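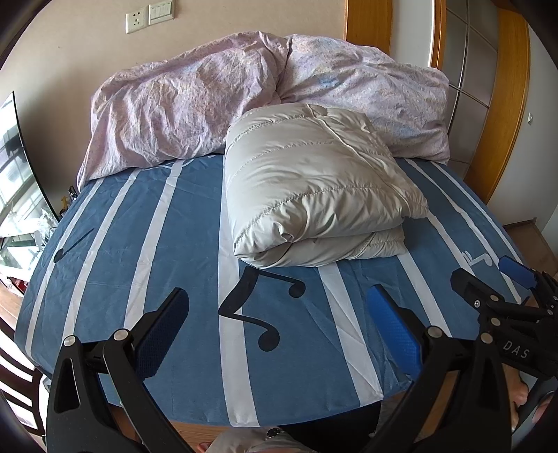

*Fig. 1. Fitted sheet with stripes and musical notes; quilted item, folded; floral bedding, pending.*

**Domestic Practice 215 - Session 2: The Bed as a Work Surface**
Handout prepared by Oda Lunde, November 15, 2019

Last week we got through towels with our dignity mostly intact. Today we fold on the bed, the largest flat surface most of you own and the one you are least likely to have cleared.

**The fold itself**

1. Pull the fitted sheet smooth at the corners. Diagonal creases mean it's being dragged sideways. They can be ignored until someone's mother visits.
2. Push the loose bedding up to the head of the bed. Mounds are fine.
3. Lay the puffer flat and press from the middle outward. It will sigh. Let it.
4. Fold in thirds, then in half. Quilted channels have opinions about where they bend, so follow the stitching.
5. Keep the layers level if you can. In Fig. 1 the lower one sticks out at the front and right. I'd call it a pass.

**On printed sheets**

Stripes look like a free ruler. They curve as soon as the fabric shifts, so line up with the mattress edge. Musical notes are no help at all.

**Reading**

Collet, *Soft Goods in Small Rooms*, chapter 2. Thibault spends four pages on pillowcases - skim those.

**For next time**

Bring one bulky item and the bag it supposedly came out of. Room 802, not 200.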